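# About Gova

Gova is a tidying and packing school, and we love a table with too much on it! We opened with 3 students and one borrowed room on the Jirnby side of town, and since then 2357 people have come through our courses (some of them twice, which makes us very happy).

What do we do all day? We sort. Small household things, mostly: clips, tape, wipes, string, the stuff that ends up in the drawer you don't like to open. Every course begins with a mixed table, and every student gets to decide where each thing should live. There's no single right answer, and the arguments over where rope belongs can go on right through lunch.

Color does a lot of the work for us. We lay out bright cloths as landing spots and tape them flat so they stay put when things get picked up and set down. Lime green, yellow and hot pink are the favorites, and you can read them from the far end of the room. 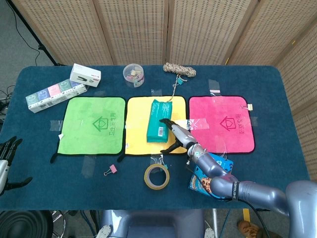 *Photo: Gova / Wundura Studio*

The wipes went on yellow for this one. Masking tape, binder clips and the coiled rope were still out on the table, and so was the clear round container of colorful bits, which every group wants to get its hands on first.

Our Pavlović Room has shelves for 2000 small items, all of them on loan to students who want to practice at home. Take a box, mix it up, bring it back sorted or unsorted. We're just glad it's being used!

New courses start every February. Beginners sit with returning students, and we keep the groups small enough that everyone gets elbow room. If you have odds and ends you no longer need (stationery is always welcome, and we can never have enough clips), drop them at the front desk any time we're open.

*Page updated 22 September 2019*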